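Progress report to the Weltent Fund, June through August
Saturday, August 31, 2024
Prepared by Hacer Öztürkmen, Trarby Neighborhood Pantry

What a summer! We started the season hoping to keep the Trarby snack table going through the school break, and we finish it with more families coming by than we had planned for. Your grant paid for the fruit, the fridge repair and most of Silvan Hollenstein's hours, and I want to show you where it went.

## Fruit and snack packs

We handed out 444 snack packs, against a target of 400. Citrus is still the big favorite with the under-tens – easy to peel, easy to carry to the park. Apples go more slowly, and Mi-kyung Hong has started slicing them for the afternoon group, who now eat the lot. 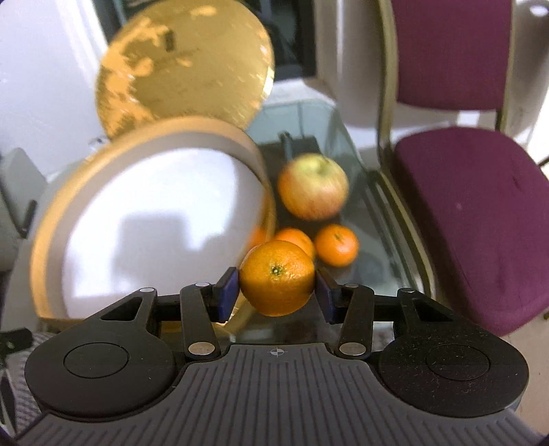

## Cooking afternoons

Su-bin Maeng ran six cooking afternoons for parents and kids. The rice salad one was packed, and two of the grandmothers stayed on to swap pickle recipes until we had to lock up. We had hoped to run an evening session as well, but the kitchen at Skundo was booked every night in June. We'll try again in the fall, probably on a smaller scale.

Costs stayed within the food line. Tokarz raised the delivery charge in June, so we moved to one larger order every two weeks, and that has

worked well apart from a mix-up over yogurt.

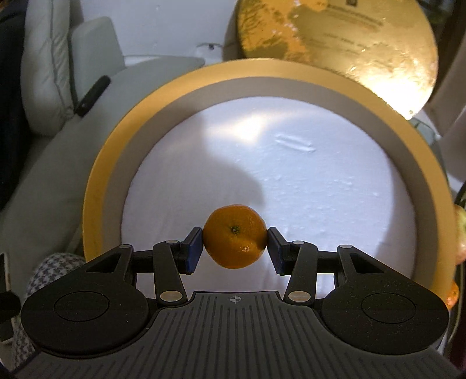
The bigger orders do mean we need more cold storage by October, when milk comes back onto the list. Silvan has found a used fridge in good shape and I'd like to put the leftover $100 from the transport line toward it, if you agree.

## Families and feedback

Hwa-young Kang talked with parents at pick-up time and wrote down what they told her. They like that there are no forms. Several asked for later hours, and one father wants us to bring back the lentil soup, which I fully support! We'll stay open until 6 on Thursdays starting next month and see who comes.

## Thank-you evening

We're planning a small get-together for our helpers, with fruit, tea and a few sweets, and we're keeping the cost low by using things we already have.

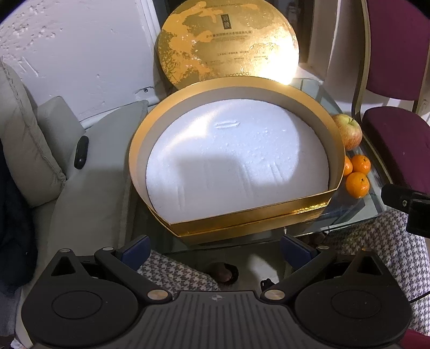

*Gold gift box base with white padded lining.*

## Still to do

- Confirm the fridge purchase with you
- Book Skundo for the fall cooking sessions
- Send receipts for August (Mi-kyung has them sorted)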